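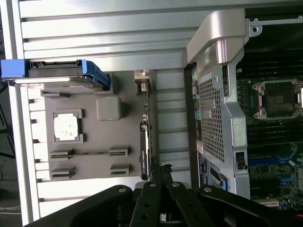

Inside an open computer workstation chassis, with a silver handle at the upper right.

Home | About the Club | Meetings | Rides | Auction | Contact

Altden Vintage Motorcycle Club
Minutes of the General Meeting held on 24th August
Meeting place: Clubhouse, Hesell

The President called the meeting to order at the usual hour. The Secretary confirmed that a quorum was present. Apologies were received from the Librarian and from the Hesell ride captain.

1. Minutes of the previous meeting

The minutes were taken as read. One correction was requested under "Spares Scheme," where the wheel rims should be recorded as on loan to the club and not as a gift. With that change the minutes were approved.

2. Matters arising

The Secretary reported that the county had answered our letter on parking for the spring ride. The gravel lot behind the Hesell fairground may be used again on the same terms. Members are asked to bring a drip tray.

The replacement lock for the spares cabinet has been fitted. Keys are held by the President and the Parts Officer.

3. Finance report

The general account stood at $3,808 at the close of the month. The insurance premium for the clubhouse has been paid. The rent for the storage unit has not yet been billed, and the amount has been set aside.

A member asked whether the account should bear the cost of printing the newsletter in color. The meeting took the view that black and white was sufficient, and no motion was made.

4. October auction

The Auction Officer presented the draft catalog. There are 92 lots at present, most of them parts, manuals, and riding gear. The catalog closes at the end of next month, and late entries will be taken only at the discretion of the Auction Officer.

The principal lot is the 1950s Thevar twin left to the club by a former member. The machine retains its original frame and engine, and the numbers on both agree with the title. The fuel tank has been repainted at some point. The carburetor is a later replacement, and this will be stated in the catalog.

There was a long discussion on whether the Thevar should carry a reserve. Those in favor noted that few examples come up for sale and that a poor turnout could lead to a low price. Those against held that the gift was made so the club could benefit from it, and that a sale without reserve draws more bidders — several had seen this at other auctions in the region.

Motion: That the Thevar be offered without reserve, and that the proceeds be divided equally between the clubhouse roof fund and the Altden rider training program. The motion was seconded and carried, with 2 votes against.

The seller's fee on members' lots will remain as it was last year. Buyers must remove their purchases on the day of the sale unless they have arranged otherwise with the Auction Officer in writing.

5. Wunoden Run

The Rides Officer reported that 80 machines have been entered for the Wunoden Run. The route will follow the river road as before, with the lunch stop moved to the Wunoden grange hall. The bridge on the old route is closed to all traffic, and riders must follow the posted detour.

It was agreed that sidecar outfits will leave first. The support truck will follow the last rider and will carry fuel, tubes, and a basic set of tools. Riders of belt-drive machines are asked to carry their own spare belt.

6. Judging rules

The proposed wording on period-correct finishes was read out. Members raised concerns about the term "factory condition," which has been applied differently from one show to the next. The wording was returned to the Judging Officer for revision and will come back at the next meeting.

7. Other business

A member offered a bench-mounted wheel truing stand to the club. The offer was accepted with thanks.

The clubhouse coffee maker is to be replaced.

There being no further business, the meeting was adjourned. The next general meeting will be held in October, before the auction.

Minutes recorded by the Club Secretary.

Last updated: after approval of corrections by the Secretary

Comments

sidevalve_fan: Will the Thevar be on view before the sale? I would like to hear it run if that is allowed.

Altden rider: Glad to see the roof fund getting a share. Please post the detour map for Wunoden when it is ready.

oldtwin: Item 6 has been going around for years. I would go back to the earlier wording and leave it there.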